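Robotic Manipulation Lab
Week 6 handout: Comparing end effectors for bin picking

Lab coordinator: Hidayah Menon
Bench demonstrator: Khoa Kiều

Read this before you come to the lab. Bring your Week 5 grasp sheets, as you will need the approach angles you worked out there.

1. Purpose

You will run the same picking task with two end effectors and compare the results. The first is the Mimon parallel-jaw gripper. The second is the Zarei suction head, which you used on flat cartons in Week 4. The task is mixed-item clearing: objects of different shape and stiffness are tipped into a bin and the arm takes them out one at a time.

Mixed items are harder than cartons for two reasons. The pose of each object is unknown until the camera sees it, and objects lean on each other, so a pick that looks clear from above may be blocked lower down. Your report should treat these as separate problems.

2. Background

A grasp attempt has four stages: detect, approach, close, lift. Log the stage at which each attempt fails. "Missed" is not an acceptable entry. In last year's class set there were 388 logged attempts, and a good share could not be used in the analysis for this reason alone.

For the parallel jaw, the quantities that matter are opening width, finger depth and the friction at the pads. For suction, they are the size of the flat or gently curved patch under the cup, and whether the surface leaks. An object can be easy for one and close to impossible for the other. 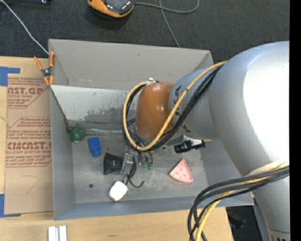
Clearance is the part most groups underestimate. A gripper has a body as well as fingers, and the body has to fit wherever the fingers go. Plan for the whole assembly, including the wrist, the camera and the cables. Cables add bulk on the outside of the arm, and where they arc over a near corner of the bin, as the black ones do on the lower right, you should work out where that loop will travel before you command a wrist rotation. The tall far wall is the other thing to watch. An object tucked into the far corner, like the dark green toy, leaves very little room for a jaw to open on the wall side, so consider an approach with the jaw axis parallel to the wall. The pink wedge has more space on its near side, but its sides taper -- check that your pads will contact both faces before you close.

3. Procedure

Work in pairs. One person runs the Nusia controller, the other keeps the log. Swap at the halfway point.

Home the arm and confirm the tool definition matches the end effector fitted. The wrong tool offset is the most common cause of a collision in this lab.

Capture a view of the bin and save it with your group number.

Run 20 attempts with the parallel jaw. Do not rearrange the items between attempts. If an object is dropped back into the bin, leave it where it lands.

Stop the arm, change to the suction head and load its tool definition. Have Khoa check the fitting before you enable motion.

Refill the bin and run the same number of attempts with suction.

Keep approach speed the same for both. If you have to reduce it, note the attempt number and the new value. The settling delay before closing is set to 1,000 ms and should stay there.

4. What to hand in

One report per pair, no more than 2 pages plus the log. Give the success rate for each end effector, a breakdown of failures by stage, and your explanation of the differences. Name the objects where the two disagreed.

Reading: Mokemetti application notes, sections on jaw geometry and cup selection. Copies are in the course folder.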